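Ticket 251 – Rolinau listing editor, attachments fail to save
Opened by: Rochelle Cosgrove
Assigned to: Kylie Lowther
Date: 2026-10-07
Status: Pending customer

Reported: Draft listings on the Munro account lose their attachments on save. Title, price and text are kept. No error is shown to the user.

Reproduced with the two attachments from the draft. The first uploads and previews normally.

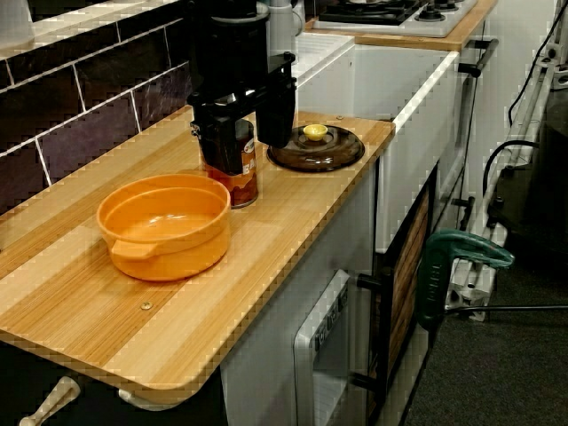 Save returns 200, but the attachment table has no new row. Worker log shows "quota check skipped" and then a timeout after 19 seconds. Same result in a second browser and with extensions off.

Storage host Skania has free space. The account is at 118 MB, well under its limit. Ruled out quota.

Second attachment, uploaded alone:
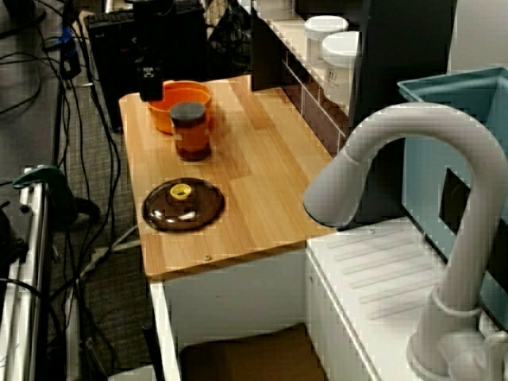
Same timeout. Text-only edits save in under 2 seconds. The worker still points at the old Sedemard endpoint, retired in August – the config override was never removed.

Fix: override deleted, worker restarted, both attachments saved on retry. Rochelle to confirm from her own login. Leave open until she replies.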